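Uvero Opens Second Round of Household Chore Trials

Company says table clearing and cloth folding remain slower by machine than by hand

KUSTEN, April – Uvero, which builds and tests two-fingered robot arms for kitchens and small shops, has begun a second round of trials on ordinary household chores and published results from the first. The company reports progress on picking up dishes and moving them short distances. It reports much less progress on cloth.

The first round covered 20 chores, chosen from lists supplied by families and shop owners in the Kusten area. They included setting a table, clearing it, wiping it down, folding towels and napkins, restocking a low shelf and sorting returned goods at a counter. Each chore was attempted many times, with the items placed differently at the start of each attempt. Uvero recorded 1858 attempts in all.

Of the 20 chores, the company now considers four ready for use in a home or shop without a person standing by. All four involve rigid objects on a flat surface. The rest still need a person to step in at some point, either to free an object the arm has pushed into a corner or to start the job over.

"People ask us whether a machine can do the dishes and the laundry yet," said Soudabeh Mohammadi, who directs the household trials at Uvero. "It can do parts of those jobs. It can't do either one from start to finish in a kitchen it hasn't seen before, and we would like customers to hear that from us first."

Cloth Is Still the Hard Part

Folding a cloth napkin took the arm a median of 112 seconds in the first round, counting only the attempts that ended with an acceptable fold. A person does the same job in a few seconds. The most common failure was picking up two layers where one was wanted. The next most common was missing the hem and closing on nothing.

Patterned fabric gave more trouble than plain fabric. A change of color inside a plaid can be read as an edge, and the arm then reaches for the middle of the cloth. Thick hems helped, and so did corners that lay flat.

Dishes went better. Plates and bowls with a raised rim were picked up reliably when they stood clear of other things. Glossy glazes caused some errors in judging where the rim was, and square or angled dishes needed a different approach from round ones. Uvero changed the lighting over its test tables partway through the round and reports results from before and after the change separately.

Mixed Items

The second round puts soft and rigid items together, the way they are usually found on a table after a meal. A napkin may be under a plate or pushed up against it, and pulling on one can move the other. The arm has to decide which to take first.

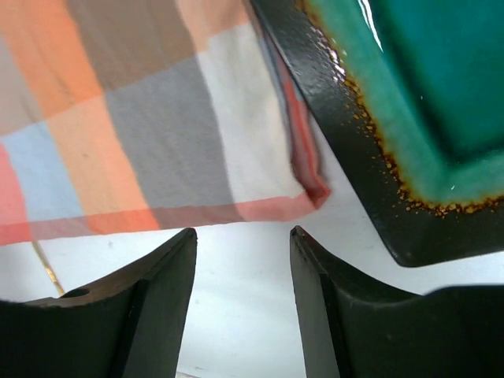
What the Second Round Covers

Table work will be done at Uvero's own site and at Gaden, a housewares store that has agreed to let the arm work at a back counter outside opening hours. Shop-floor chores at Gaden include refolding table linens, returning dishes to display and clearing the wrapping counter.

Attempts will be scored by people who do the same chores at work. A job counts as done if the scorer would leave it as it is. A fold that has to be redone counts as a failure, even when the cloth ends up in the right place. The company used a looser rule for part of the first round and has rescored those attempts to match.

Ng, a linen service, is supplying used tablecloths and napkins for the trials. Used fabric behaves differently from new fabric, and the first round relied too much on new.

Price and Availability

Uvero has not set a price for a household version and is not taking orders. Shops interested in hosting a trial may apply through the company's office in Kusten. Applicants should have a counter or table that can be left free overnight and one employee available to score attempts. Visits to the test site can be arranged for Friday afternoons.

About Uvero

Uvero develops robot arms and grippers for light work in homes, kitchens and small retail stores. The company is based in Kusten.

Media contact: Soudabeh Mohammadi, Household Trials, Uvero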